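11月 夜、たぶん11時すぎ

明日の朝早いのに、まだ荷造りおわってない。とりあえず書いてから寝る。いや、書いてる場合か。でも書く。

紺のリュック、やっと出した。押し入れの奥。冬布団の下。引っぱり出したら腰がぴきっとなって、しばらく床で固まってた。年だ。

Derkachの宿、チェックインは15時から。荷物だけ先に預かってもらえるか電話、三回かけて三回とも話し中。メールにした。返事まだ。だめならBresauの駅のロッカー。ロッカー、前に行ったときは全部ふさがってて、結局一日じゅう背負って歩いたんだよな。あれは肩にきた。ということで今回は軽くする。軽くする、と毎回言ってる。

Celinaさんからは夕方に連絡。「傘いる?」だけ。いるともいらないとも書いてない。天気予報みたら二日目が雨っぽい。折りたたみを入れる。入れた。いや入れてない、玄関に置いたままだ。あとで。

Bok-nam Umさんに渡すお茶、Ikimumの店で買った。3,510円。高い。隣の棚に3,301円のもあって、五分くらい悩んで、缶の色がきれいなほうにした。差額で駅のパンが買えたな、と帰りの電車で思った。でもUmさんには前にさんざん世話になったし、けちるとこじゃない。紙袋はつぶれるから缶だけ持っていく。包み紙は向こうでまた巻く。テープ忘れるな。テープ、引き出しの二段目。

スマホのケースも新しくしようと思って前からいろいろ見てて、でもピンクか、ピンクはどうなんだ、とずっと言ってる。いまのは角が割れてて、ポケットに入れるたびに糸がひっかかる。セーターの裾、それでやられた。

リュックまわり。 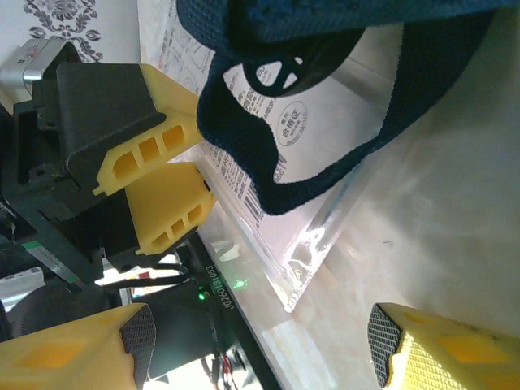
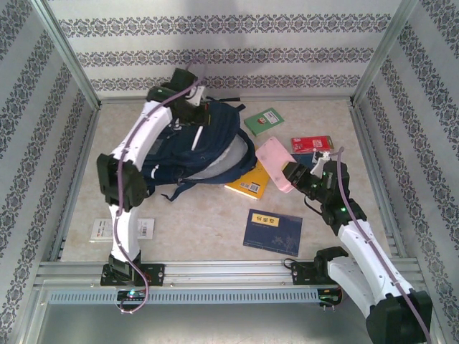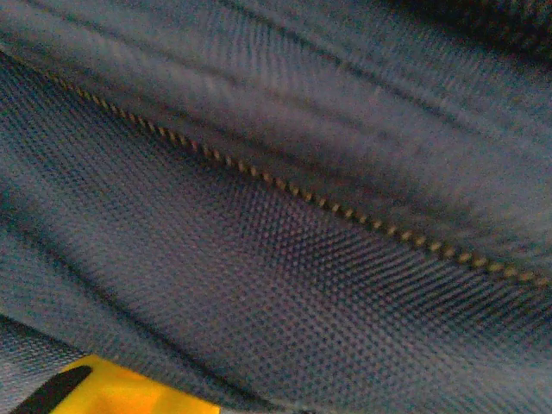
で、着替え。下着三日分、靴下四足(一足は予備、前回の雨で懲りた)。セーター一枚は着ていく。もう一枚は迷い中。夜は冷えるってCelinaさん言ってたし、でもかさばるし。丸めてゴムで留めたらだいぶ小さくなった。じゃあ入れる。決まり。

充電器、コードが絡まってて、ほどくのに妙に時間くった。なんで箱に入れてるだけで絡まるのか。長いほうと短いほう、短いほうだけにする。宿のコンセント、枕元にあるといいけど。なかったら長いほうが欲しくなる。……両方入れた。

薬。胃のやつと頭痛のやつ。頭痛のは残り少ない。駅前で買い足すつもりが、今日は7時で閉まってた。明日の朝は開いてるはずない。向こうで買う。メモ。

歯ブラシは朝つかうから最後。これ毎回わすれる。前はUmさんちで新品をもらってしまって、申しわけなかった。洗面所の鏡に付箋はった。「はブラシ」。漢字めんどくさかった。

切符はある。財布の右。座席は42番。窓側のはずだけど、この路線は車両によって番号の並びがちがうらしくて、前は窓側と言われて通路だった。まあ寝てるだけだからどっちでもいい。いや、できたら窓がいい。川のとこ見たい。

本は一冊だけ。Kuronisから届いた文庫、まだ帯もとってない。厚さ的にはぎりぎり。読まないで帰ってくる確率たかい。でも一冊もないと、電車がとまったときに困る。とまったことあるし。あのときは二時間、車内の広告を全部よんだ。歯医者の広告だけ今でもおぼえてる。

冷蔵庫。牛乳が200ミリ残ってる。飲む。いま飲んだ。豆腐は明日の朝の味噌汁。卵はもつ。ほうれん草が微妙。ゆでて冷凍、と思って鍋を出したけど、もう今日は火を使いたくない。袋のまま冷凍庫につっこんだ。こういうのでいいのか知らない。

ゴミは明日の朝、出る前に出す。カーテン閉める。エアコンのリモコン、電池切れかけ、これは帰ってから。植木の水は今夜のうちにたっぷり。やった。受け皿からあふれて床まで拭くはめになった。雑巾も洗って干した。えらい。

あと気になってるのが鍵。宿の人に到着時間を伝えたときに、裏口から入ってくださいと言われて、裏口ってどこですかと聞きそびれた。Celinaさんが先に着くから聞いといてもらう。さっき送った。既読つかない。もう寝てるな。あの人は寝るのがはやい。

体重計にリュックごと乗ってみようかと思ったけど、見てもどうせ減らさないのでやめた。背負って廊下を往復。いける。階段も一回。いけるけど、お茶の缶が背中にあたる。セーターを背中側に移して、缶はまん中。もう一回背負う。よし。こんど本の角があたる。もういい。

小銭。バスが現金だけだった気がする。貯金箱から少し出した。ちゃりちゃりうるさい。小さい袋がほしいけど見あたらなくて、ハンカチで包んだ。おばあちゃんみたいだ。

目ざまし5時20分と5時30分。二個かけた。携帯のほうは音量さいだい。味噌汁つくって、食べて、歯みがいて、歯ブラシ入れて、ゴミ出して、6時15分に出る。バスを逃したら歩き。歩いたら間にあわないから走り。リュックで走るのは無理なのでバスに乗る。絶対。

爪きりたい。いま切るか。夜に切るなって母がよく言ってたけど、切った。足のほうはもういいや。

靴は茶色の。ひも結びなおした。中敷きはそのまま。新しいのにすると足がいたくなりそう。

書いてるうちに12時まわってる。まずい。傘、玄関。やっぱりまだ玄関にあった。いま入れた。入れました。横のとこに差しただけだけど。

テープまだだった。二段目、二段目。

おやすみ。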